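The Cat Mat and the Laundry Pile

I have a new favorite chore, and I never thought I'd write that sentence about folding clothes! If you've been reading since February you'll remember my post about the chair. The chair in the hallway, where clean clothes went to live for a week (sometimes two) until somebody needed them. Well, the chair is a chair again. You can sit on it and everything.

What changed is that I stopped folding on the bed. The bed is too low for my back and the comforter is so puffy that nothing lies flat on it. My neighbor Pramila Bansal does all of hers on a play mat spread over the table, and she kept telling me to try it - so I dug out our pink and cream one, the one with the cartoon cats and "Sweet Dream" written on it, and I love it. It's soft, it doesn't slide, and thin cotton things stay where you put them. Small clothes especially. I used to lose little shirts in the comforter all the time!

The way I go about it now is to tip out only what fits on the mat, no more. The thin white things come first, as they crease if you so much as look at them, and then the printed stuff, which forgives a lot.

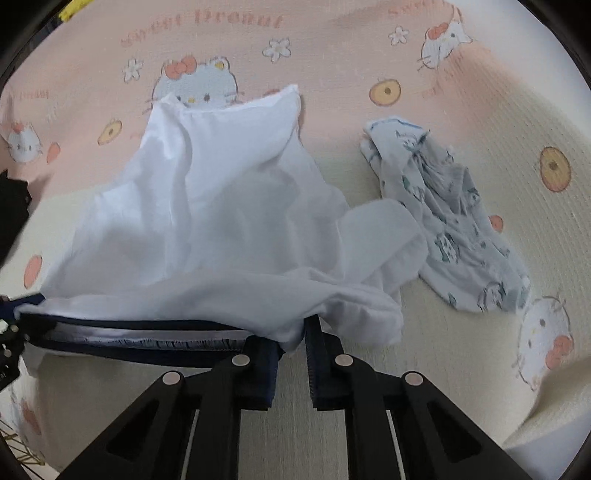 Do you need to iron thin white fabric before you fold it?
Most of the time a good shake and a smoothing with the flat of your hand will do, as long as you get to it soon after it's dry. I save the iron for collars and for anything going to a party.

For pieces with a darker waistband or trim, I start at the band. Lay it straight, pull the fabric down away from it, then fold the sides in. I used to begin at the other end and the band always came out twisted, and then I'd get annoyed and roll the whole thing up like a sock. Starting at the band takes me no longer and the pile stands up by itself!

The printed ones I fold with the pattern facing out so the kids can find their favorites without digging. This works for maybe a day and a half, but what a day and a half - drawers that close, little figures all peeking up at you.

I timed myself last night, out of pure curiosity: 21 minutes for a full basket, with the radio on and one break for tea. Next up is the sheet situation. Fitted sheets, I'm coming for you (and if you have a method that works on a small table, please leave it in the comments).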